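Varkemine gripper, part 3: fingers, linkage and wrappers

18 Oct 2023

The first two parts covered the handle and the trigger. The trigger has not changed since July and I have no plans to touch it. This part deals with the front end, and with the test I now use in place of squeezing a tennis ball and hoping.

Each arm is a pair of links driving a fingertip, so the tip stays parallel to its opposite number as it closes. The links pivot on metal pins. I printed the first set of holes to nominal size and reamed them by hand, which gave slop at one end of the travel and binding at the other. Lalit Sandhu at the Sistbridge workshop suggested printing undersize and drilling through both links in one go, clamped together. That cured it. Total play at the tip is down to a level I can't feel.

The body is black plastic throughout, with side plates sloping in towards the middle. Flat plates would have been easier to print but fouled the links when fully open. 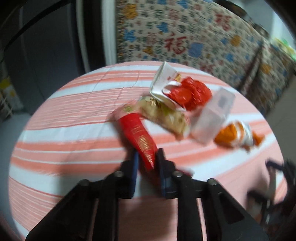 Test objects

Rigid blocks are a poor test. Any two surfaces that meet will hold a block. Food packaging folds, slides and springs back, and a twisted wrapper offers a different thickness every few millimetres along its length. I use whatever is left from the snack tin: wrappers, a torn carton, a clear plastic box. They go on a striped cloth, and the stripes make it easy to see when an object has been dragged sideways before the fingers close on it.

The procedure is dull. Approach, close, lift, hold for a count of three, put down, open. I log each attempt as held, slipped or missed, and the log stands at 2000 lines. Derek Haslam has a copy and has promised to write something better than my spreadsheet to read it.

The pads took longer than the linkage. Smooth ones skated over anything shiny. The textured navy pads grip better, and the crimped seal at the end of a wrapper is the feature I aim for, as the ridges give the texture something to bite on.

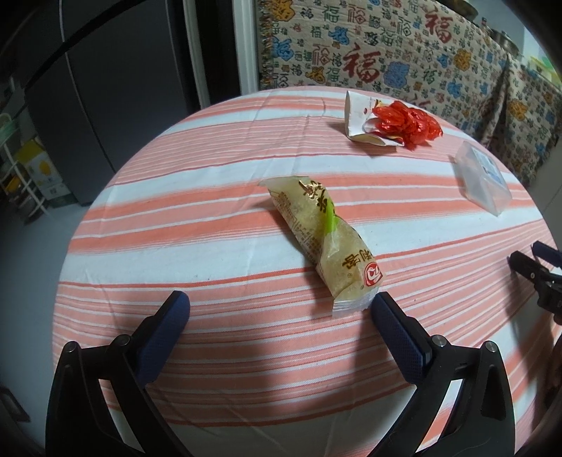
Approach angle matters more than I had allowed for. Coming in low along the cloth, the tips push a light wrapper ahead of them. Coming in steeply, they pin it against the surface first and then close, and the slip count drops. The cost is wear at the corners of the pads. I have moved to a slightly thicker pad and will see how long it lasts.

Still to do: a return spring with less preload, a proper stop at full opening, and threadlock on the screws. The STL files will go up once the stop is sorted.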